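Mutodbridge Forum > Software > Perception and grasp planning

Thread: Grasp pose jumps between cap and body on spouted pouches

lowtorque_lee
9/4/20

Hello all. I have a problem with grasp proposals on soft packages and I would like to hear how others handle it.

My setup is a hand-held two-finger gripper with a wrist camera for collecting demonstrations, and the same fingers on the arm for replay. The policy is trained with Rellance, and I use the Honorato planner for the approach. In August I recorded 372 demonstrations with different kitchen packages. Boxes and jars are fine. The spouted pouch is not fine.

The grasp centre is stable while the fingers are far away. In the last part of the approach it starts to jump between the screw cap and the middle of the body. When it jumps, the planner makes a new path, and the arm shakes a little like it cannot decide. Depth on the body is also full of holes.

One view from the wrist camera, during the approach:
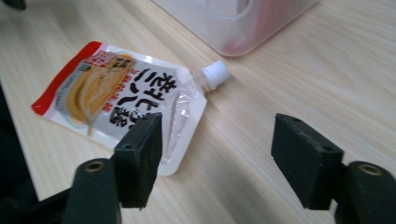

Pouch flat on table, cap to the upper right. Left finger already covers part of the package.

My questions:
1. Do you mask the fingers before segmentation, or leave them in?
2. Has anybody got a good result on the clear part of a package without a second camera?

I can share the config if it helps.

gradient_goat

Mask the fingers. Your left pad is sitting over the lower right part of the pouch, and it also hides some of the clear strip. So the segmenter gets a white glossy piece, a piece of see-through film with table colour behind it, and a big black rectangle on top. I would be surprised if the mask stayed in one piece.

The finger positions are known from the gripper width, so you can render the mask from the model and don't need to learn it.

tin_kettle

I don't agree with masking as the first step. If these are demonstrations for a learned policy, the fingers are useful information. The network can see how far the pad is from the object. I removed them once and my success on thin things went from 86 percent down to 81. A small drop, but it stayed there over several training runs.

For the jumping I would look at the planner side. What is your replan threshold in Honorato? The default is very nervous.

gradient_goat

tin_kettle, those are two different things. Keep the fingers in the image that goes to the policy, and mask them only for the segmentation that makes the grasp centre. He has both running.

lowtorque_lee

Thank you both. Yes, I have both running, I should have written it more clearly. The policy gives the motion, but the grasp centre comes from a separate segmentation node and goes to Honorato as a target.

The replan threshold is default. I did not know it is possible to change it while running.

sparebearing

It is possible, but you need to restart the node if you are on the old Brevia bridge.

My opinion is that you are choosing between two targets that are both correct. A ribbed cap is a good place to hold, it is stiff and has a clear shape. The body is bigger but it is soft film. If your scoring gives nearly the same value to both, then any small change in the light will switch it. Put some hysteresis there: once a target is chosen, a new one must be clearly better for several frames before it can win.

Also, I see a milky plastic container at the top of your picture, just past the cap. Do you get proposals on that too? Frosted walls gave me ghost surfaces in depth, and they pulled the target toward the back of the table.

lowtorque_lee

I checked the logs and yes, there are some proposals on the container. They have low score, but they are there. I will crop the workspace.

The hysteresis is a good idea. Do you count in frames or in time?

sparebearing

Time. Frames are a bad unit if your camera rate drops when the disk is writing.

tin_kettle

I would still be careful with the cap as a target. With a full pouch the weight hangs from the neck and the body swings after the lift. The body is the safer choice for me, even if the film is shiny. You can fit a plane to the table and take the pouch height as a constant for the last few centimetres. Then the holes in depth matter much less.

gradient_goat

A constant height on a pouch? It changes with how the contents have moved inside. I would not trust this on anything with paste in it.

tin_kettle

It works for me on flat ones. The pads are tall enough to forgive a small error. I don't say it is beautiful.

quietencoder

Following, same problem here with refill packs. One thing from our side: we had roughly 3,000 labelled frames and almost all of them had the package pointing straight away from the camera. On diagonal ones, like yours, the main axis was wrong and the gripper yaw went with it. Check how your training angles are distributed before you change too much in the planner.

lowtorque_lee

Good point, I looked at it now. My angles are not so bad, but most pouches have the cap on the left in my data. I will record more with the cap on the right.

First results, with masked fingers for segmentation only, workspace crop, and hysteresis on time: the target does not jump on this pouch any more in replay from the logs. I have not tried it on the arm yet. The yaw is still a bit off on the diagonal ones.

tin_kettle, I will try the table plane also, but only as a fallback when the depth has too many holes.

tin_kettle

Fair. Log which one was used for every grasp, otherwise you will have a bad time finding out later.

sparebearing

And please post the config, the scoring part especially. The Honorato docs are thin on that page.

lowtorque_lee

I will clean it and put it here after the weekend. Some of the comments in the file are not in English – I will translate them first.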